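Lulamley Countertop Scrap Bin, 34 oz

Item no. 3769
Sold by Favix Home
Page updated 10/2/18

Small lidded bin for peelings, wrappers and other bits that pile up on the counter while you cook. It sits next to the cutting board and gets emptied into the kitchen trash or the compost pail when you are done. The inner bucket lifts out. The lid can be left off while you work and pressed back on when you want to keep fruit flies away.

The bin comes with a roll of 18 liner bags. You can also use it without a liner if you only put in fruit and vegetable scraps.

What it is meant for

Most of what lands on a counter during a normal evening is light and awkward: citrus peel, snack wrappers, crumpled foil, plastic bags, bottle caps, a disposable cup. None of it weighs much, but it takes up the space you need for the food. The opening on this bin is wide enough to take a whole orange peel in one piece, and the sides are straight so that stiff wrappers do not catch on the way down.
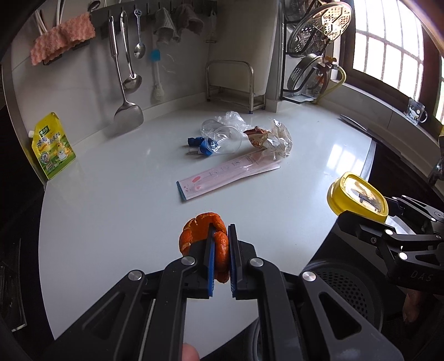 Orange peel held in a gripper, with a snack wrapper and a foil wrapper on a white kitchen countertop.

Sorting as you go

If your town collects food waste, keep peel and wrappers apart from the start. The bin has a removable divider that slides into two grooves in the bucket. Put it in the center for an even split, or in the side groove if you have more peelings than packaging. Lift the divider out before you empty the bucket.

Foil wrappers and film usually go in the regular trash. Rinse clear plastic cups and check the number on the bottom before putting them in recycling. Rules differ by town, so look yours up.

Details

Capacity: 34 fluid ounces
Weight when empty: 482 grams
Bucket: polypropylene, gray
Outer shell: powder-coated steel, white or dark green
Lid: polypropylene with silicone seal
Feet: four, rubber, replaceable
Liners included: 18

Cleaning

The bucket, divider and lid can go on the top rack of the dishwasher. Wipe the steel shell with a damp cloth and dry it. Do not soak the shell or use scouring powder on it. Orange and lemon oil can leave a yellow tint on the bucket if peel stays in it for several days. The tint is harmless. A paste of baking soda and water takes most of it off.

Pull the silicone seal out of the lid about once a month and wash it by hand. When you put it back, the flat side faces up.

Placement

Keep the bin away from burners and from the steam vent of a rice cooker or similar appliance. Steam softens the liner and makes the lid hard to press down. On a glossy countertop, wipe under the feet now and then so they keep their grip.

Liners and spare parts

Refill liners are sold in the same 18-bag roll. The Nakajima small drawstring bag also fits, with the top folded over the rim. Larger bags bunch up under the lid.

Seals, feet and dividers can be ordered separately. Give the item number and the shell color. Bins made before July have a slightly narrower divider, so measure the old one first.

Shipping and returns

Ships from our Torkport warehouse. Unused bins may be returned in the original box within 30 days. Opened liner rolls cannot be returned.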